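Stop averaging the arms

Everybody in bimanual work reports one success number. One! Two arms, one policy, one percentage, done. I think it hides the only thing worth knowing, and our block task at Rirnora is my case.

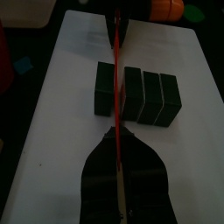

Page last changed: 1 November 2021

Four green blocks, a red line between one and the other three. Easy to look at, hard to score. We ran 200 trials and got 118 clean ones. Fine. Then Aba Ansah split the failures by arm and the picture changed completly. Most were handoffs, niether arm's fault alone.

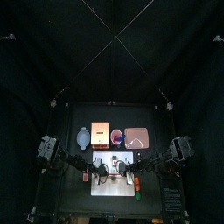 So report the arms separately, and the handoff as its own thing. Costs an afternoon. Nadège Mallet says reviewers wont read a bigger table. Maybe. I'd still rather have the table than a headline number I can't debug from. Konar baseline gets the same treatment next, all 5 seeds.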